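Teaching the hand to pick up soft things: glove or joystick?
Forum: Home and Small Lab Robotics > Manipulation
12 replies, page 1 of 1

wombat_torque
Started in July
Location: Ballarat

Evening all. I've been put in charge of teaching our hand to pick up packets, on the strength of having once fixed the office printer. The plan from above is 200 demonstrations by remote control, me in the glove, hand copying me. I've done 90. My thumb has opinions.

The trouble is the grip. With a tin or a mug I close until it stops and that's that. A chip packet doesn't stop. It gives, then it gives a bit more, then you're holding crumbs and the training data says this is how it's done.
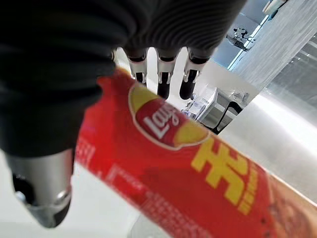
I've been pinching up near the top seal, thumb on one side and fingers on the other, then lifting slowly with the bag on a slant. Looks fine from the wrist camera. From where I'm standing the glove tells me nothing at all, so I'm going by eye. Is anyone getting decent results this way, or should I give up and move the fingers by hand?

gridlocked_gary
By hand, every time. Put the arm in free drive, take hold of it, walk it to the packet and save the pose. You feel the weight, you feel the bump. I taught ours to load a Bisteck tray in an afternoon and never wore a glove.

wombat_torque
Your tray has two fingers and a rigid part, Gary. I'd need to be an octopus. Also my own mitts would be in every shot.

gridlocked_gary
Crop them out.

poutine_kinematics
Location: Halifax
Please don't crop them out. We did that at my last place and ended up with a lovely policy that couldn't cope with anything in the left half of the view.

I'm with wombat on the glove for anything with more than two fingers. What I'd change is the pace. Everyone goes slowly because they're nervous, and the robot learns nervous. Ours would hover over a packet like my uncle at a buffet. Do ten throwaway goes to warm up, then record at the speed you'd use in your own kitchen.

hyao
Hongjun Yao here, I look after the remote rigs at Skerero. Some practical points from a set of 1302 demonstrations, mostly bags and pouches:

Set a current limit on the fingers and leave it alone. If you tune it halfway through, you have two datasets.

Save the failures, but label them. A dropped bag you picked up again in the same take is worth keeping. A crushed one is lunch.

Change the bag's angle between takes. If it always lies the same way, that is the only way the robot will ever pick it up.

wombat_torque
Thanks, that's useful. I may have tuned it halfway through.

hyao
Everyone has.

gridlocked_gary
1302 takes to lift a bag of chips. A suction cup does it on the first go.

poutine_kinematics
On a crinkly bag? I've got a drawer of suction cups that would like a word. The big Yokoyama one holds for a few seconds and then lets go with a noise like a disappointed horse.

gridlocked_gary
You want the bellows type.

poutine_kinematics
It is the bellows type.

tinsnips
Has anyone tried the Grelon glove, the one with the buzzers in the fingertips? I was quoted 2000 and that's without the wrist tracker. Wondering if feeling the contact makes the grip any gentler.

hyao
We had one on loan. It helps with when to stop closing. It doesn't help much with how hard, as the buzz is the same for a touch and a squeeze. I'd spend the money on a second operator so your hands get a rest.

wombat_torque
I'll put the second operator to the boss and report back. In the meantime I've locked the current limit, binned the first 90 and started again from one. Gary, you're welcome to come and hold the thumb.

gridlocked_gary
What sort of biscuits have you got in?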